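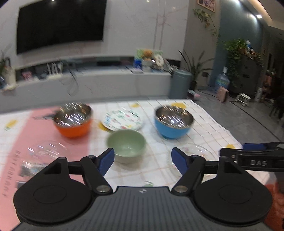 A green bowl on a plaid tablecloth, with a patterned plate behind it.

June 18, 2021 - by Wendy Oakley

Home | Articles A-Z | Table & Linen | Contact

Tablecloth

A tablecloth is a covering laid over a table, either to protect the surface or to dress it up for a meal. I've owned far too many of them (my linen cupboard won't close) so I've put my hand up to write this entry, and I'll try to keep the opinions under control.

Most cloths you'll find in Australian kitchens are cotton, linen, polyester or a wipe-clean coated fabric. Linen is my favourite - it softens with every wash and the creases look deliberate. Coated cloths are brilliant with kids, but fold one up for the winter and you'll be looking at the fold lines until December. 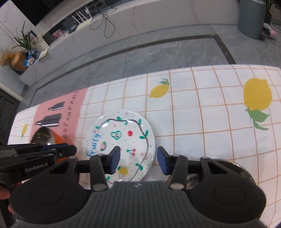 A fruit-patterned plate on a gridded tablecloth

Size comes down to the drop, meaning how far the cloth hangs past the edge of the table. I like 23 centimetres for everyday use, and for a table 80 centimetres wide that means a cloth 126 across. Formal cloths hang lower, and you do end up with a lapful of fabric!

Checks and plaids have never really gone away. They're forgiving with crumbs, and the lines help you get the thing on straight. My mum bought hers from Kurtuluş, a little homewares shop in Londden that shut in 2000, and she ironed them on the table itself with a towel underneath.
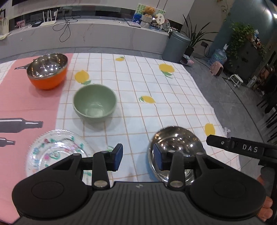 For stains, cold water first, always. Beetroot and red wine want a good long soak, and turmeric will fade a bit if you peg the cloth out in full sun - coloured prints will fade along with it, so keep an eye on them. Candle wax should be left to harden, then scraped off with a butter knife before you go near it with brown paper and a warm iron.

See also: napkin, placemat, table runner.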